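Fewer demonstrations, same policy? I'm not sold yet

17 November 2025

I have now read the Hurnar write-up twice, and I keep getting stuck in the same place. The claim is that you can train a two-armed tidying policy on 900 demonstrations and match one trained on 4000, as long as you pick the right 900. Leonie Thaler, who ran the comparison at Ellside, sent me the plots and was patient with my emails. I still have complaints.

The method goes like this. You train a small model on everything, score each demonstration by how badly that model predicts the arm motion, throw out the very easy ones and the very hard ones, and retrain on what's left. Fine. People have been pruning data this way for years. What's supposed to be new is that the scoring is done per arm, so a demonstration can be dull for the left arm and useful for the right.

And that is my first problem. The task is putting cosmetics away in a small desktop organizer with labeled compartments. Look at how the work is split at these moments: 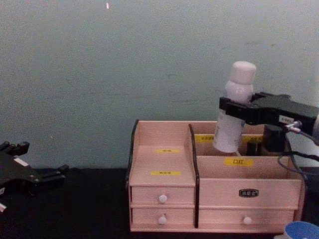
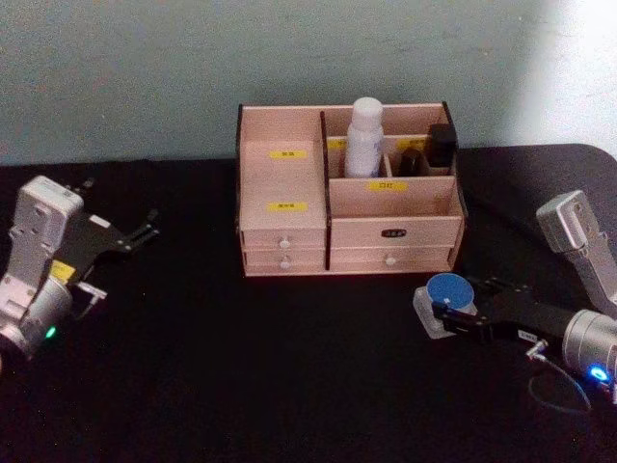
In both, the right gripper has the item and the left one is open and empty. If a lot of the data looks like that, then "per-arm scoring" may mostly be a fancy way of scoring the right arm. I asked Leonie for the share of time each arm spends holding something. She doesn't have it broken out. I'd want that number before I read another word about coordination.

What the baseline leaves out

My second problem is the comparison. The full 4000 were collected over months by several operators, and by Rin Ichikawa's own account the early ones are rough. So the pruned set could be winning simply by dropping the bad early sessions. A plain filter by date would test this in an afternoon. There isn't one in the write-up, and there isn't a random 900 either — I checked the appendix, too.

Then there's the layout. A bottle standing in the back of an open compartment is a different problem from a squat jar, and the organizer has drawers as well. The results table lumps every object into a single success rate. I can't tell whether pruning helps with the tall things, the short things, or neither. Evaluation was 828 trials, plenty to split up, so please split it up.

I do believe the training-time savings. Those are easy to measure and hard to fool yourself about. The "same performance" part I'd hold at arm's length until someone runs the random subset. Nanami Kubo says she may get to it in March, on a different pair of arms, and I'll post her numbers whichever way they fall.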